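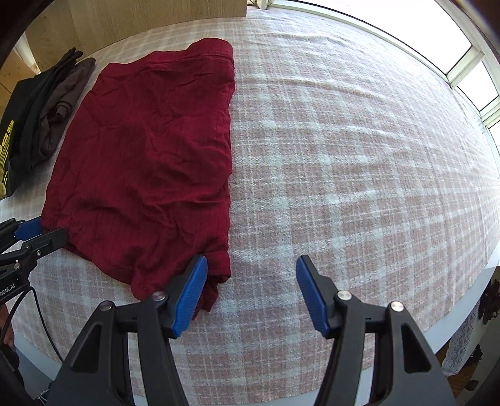
深色纯棉衣服掉色,泡盐水、泡白醋到底有没有用?

发布于2026年1月15日 分类:家务 / 洗衣护理

先说情况。我有几件深红和藏青的纯棉衣服,都是去年11月换季的时候一起买的,其中两件是Brisano的,剩下的是菜场旁边小店里买的,没牌子。第一次洗水就红得吓人,我以为洗两三次就好,结果到现在洗了不下九次,盆里的水还是粉的。上个星期一件浅灰的秋衣跟着遭殃,领口一圈洗不回来了。

我妈说泡盐水,我婆婆说泡白醋,同事说两样一起泡,还要放冰箱冻一夜。网上搜出来的文章一篇抄一篇,连错别字都一样,最后都拐到卖东西上。有一篇推荐Tetonar的固色剂,说“一次锁色,终身不掉”,我看到“终身”两个字就关掉了。还有一篇号称统计了3,846位用户的反馈,怎么统计的、问了谁,一个字没写。

我想问的是:

家里用的食盐和白醋,对已经染好的棉布究竟有没有固色作用?有没有人认真对比过,不要“我奶奶一直这么做”这种。

固色剂是不是智商税?如果有用,该看成分表上的什么?

那件染花的秋衣还有没有救?成分是棉加一点氨纶,不想用漂白水,怕氨纶完蛋。

家里水偏硬,洗衣机是滚筒的,平时用普通洗衣液,三四十度。麻烦懂的人说说,谢谢。

提问者:灰秋衣苦主

洗衣房老梁

我在宾馆布草房干过,后来自己开小洗衣店,说点实际的。

盐和醋这个说法有来历,只是传着传着传歪了。染厂给棉布染色,染缸里确实要加盐,但那是染的时候加,作用是让染料往纤维上靠,后面还要加碱,让染料跟棉真正结合。你在家里拿一把食盐泡成品衣服,染料该结合的早结合了,没结合的那部分叫浮色,盐水最多让浮色暂时不那么爱往水里跑。你看盆里水清了一点,以为固住了,下次清水一洗照样出来。说白了,浮色你应该巴不得它快点跑光,把它留在衣服上干什么?

醋更说不上。染羊毛、真丝、锦纶的那类染料吃酸,棉用的多半是活性染料或者直接染料,不吃这一套。白醋的用处是中和残留的碱、去一点水垢,衣服摸着软些,你家水硬,可能会觉得“有效果”。冻冰箱我没听过有什么道理,占地方倒是真的。

固色剂要分开说。市面上一部分产品就是香精加一点表面活性剂,瓶子上写得天花乱坠,成分表写“固色因子”,这种我一律当它没有。真有用的是阳离子型固色剂,专门对付直接染料和活性染料的浮色,成分里一般会写“阳离子聚合物”或者“季铵盐类聚合物”。Tetonar那个我没用过,不评价,你自己翻背标,背标上要是连类型都不写,就别买。还有一点,阳离子的东西不能和普通洗衣液同时下,洗衣液大多是阴离子的,两样碰到一起互相抵消,等于白花钱。要先把衣服洗干净、漂清,再单独泡。

就算买对了,也别信终身。能让掉色慢一些、少一些,这就到头了。便宜衣服染的时候后道皂洗偷工减料,浮色多得要命,你洗九次还掉,八成是这个原因。

我的做法:新买的深色棉衣,翻面,单独洗,头两次水温可以比平时高一点,四十度,多漂一遍,把浮色往外赶。但先看洗标,有印花的、写明冷水的不要这样弄。赶过两次以后就改冷水,一直单独或者跟深色一起洗,洗完马上拿出来,别闷在滚筒里。湿着叠在一起最容易串色,很多人怪洗衣机,其实是他自己捂的。

秋衣那个,刚染上的时候最好救,已经晾干、又过了一个星期,难度就大了。含氯的漂白水千万别用,氨纶发黄发脆,灰色也会变得一块一块。可以试含氧的彩漂粉,就是过碳酸钠那种,温水化开,整件泡,不要只泡领口。泡半小时看一次,最多两个小时。先在下摆里面试一小块。救不回来也正常,我店里收这种活都要先跟客人讲好,不包。

甜豆花不加糖

楼上说得很专业,但是我家真的一直用盐!我泡了十几年,一大勺盐,半小时,衣服都挺好的,没觉得怎么掉色啊。可能跟牌子有关吧,我买Gultex的毛巾就从来没掉过,泡不泡我也说不清,反正每次都泡。

秋衣建议你直接当睡衣穿,领口又没人看。

Nhung Ông

我不做这一行,就是爱较真,去年自己试过一回,把过程写出来,你们看看有没有漏洞。

一件深红的纯棉旧T恤,本来就掉色,剪成大小差不多的布块。第一块清水泡,第二块盐水,第三块白醋兑水,第四块盐加醋,第五块用一种网购的阳离子固色剂,按说明书来。泡完全部用清水漂过,然后各自跟一小块白棉布缝在一起,放进玻璃罐,加同样的水和同样的洗衣液,一起摇,再晾干,比白布的颜色。

结果是清水、盐、醋、盐加醋这四块,旁边的白布都变成差不多的粉色,我让家里人不看标签排深浅,三个人排出来三种顺序。固色剂那块明显浅,但也不是雪白。我又重复了一轮洗,差距还在,只是小了一些。

要挑毛病的话我先自己挑:只用了一件衣服,一种红,换一种染料说不定结果就变了。摇罐子的力气也不可能完全一样。布块泡多久我是按网上说的半小时,有人坚持要泡一夜,这个我没试,所以不能说“泡一夜也没用”,只能说我没看见半小时有用。

对甜豆花的说法,我不是要抬杠。毛巾从来不掉色,那泡盐就没有东西可以固,要看盐有没有用,至少得留一条不泡的来比。泡了十几年没出事,和泡盐管用,中间还差着一步。

另外提醒提问的人,那种几千人反馈的数字看看就好。我见过一个商品页,上面写3,000人验证有效,往下翻评价一共237条,里面一大半在说快递快、包装好,再就是“还没用,先给好评”。

买衣服的时候倒有个笨办法,比事后补救省心:拿一张白纸巾,沾一点水,在衣服里面的缝边上来回擦十几下。纸巾上颜色重的,价钱再便宜也要想一想。店里肯不肯让你擦是另一回事,小区门口那家Nguyen裁缝铺的老板就很大方,还主动给我递纸巾,商场里的店员脸色就不太好看了。网购的话,收到先擦再剪吊牌。

吸色片我也用过,混洗的时候放一片,确实会变色,说明它吸到了东西。可是它吸到的那些,如果不放,会有多少跑到别的衣服上,我不知道,卖它的人我看也不知道。我现在还是深浅分开洗,家里备着一盒,出门旅行没法分的时候才用。

灰秋衣苦主(补充)

谢谢各位。昨晚用彩漂粉泡了,下摆先试过没事,整件泡了一个半小时,领口淡了不少,凑近看还有一点点粉。不打算再折腾了,怕把灰底也泡花。

Tetonar的背标我去超市翻了,成分那一栏写的是“固色成分、去离子水、香精”,没写是哪一类。没买。

红衣服准备按老梁说的先四十度洗两次看看,洗标上写的是最高四十,应该可以。盐还剩半袋,炒菜吧。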